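Tovano Robotics Club – Frequently Asked Questions

Last updated in January. If your question isn't covered, write to Ottilie Gasser at the club desk.

Where does the club meet?
In the back lab on the second floor. The door is open from 4:30 p.m.
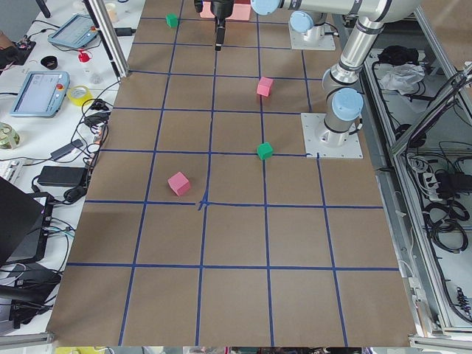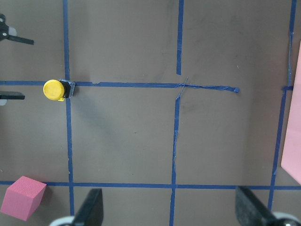 What is the Sesevari Challenge?
It is our yearly sorting contest. Teams of two write a program that picks up foam cubes and sets them down in the right squares of a taped grid. The game is scored out of 400 points, and the best score so far is 92 short of that. Practice grids get a lot of use, and blue tape that has frayed or pulled up at a crossing, as on this one, still counts as a line. Your program has to cope with it. A cube resting on a line scores half for whichever square the team names before the run.

Do I need to know how to program?
No. New members start on the teach pendant and move to code when they are ready. Most people write their first pick-and-place routine in the Memik workbook, which we lend out.

Can I run an arm by myself?
Not until you have passed the safety check with Barry Birkett. After that you still need a second member in the room, within reach of the stop button.

What does it cost?
Dues are $50 a year. That covers foam, tape and paper. Ask Ottilie if the fee is a problem – we have a small fund for it.

Can my team bring its own gripper fingers?
Yes, if they fit the standard mount and have been checked before the contest. Sharp edges are not allowed.

How are ties broken?
By the shorter run time. If that is also equal, both teams run again on a new layout.

What is the Yüksel round?
An extra round for returning teams, with two arms sharing one grid. Contact between the arms ends the run, and the team keeps the points scored up to then.

Can parents watch?
Yes, from behind the line at the door.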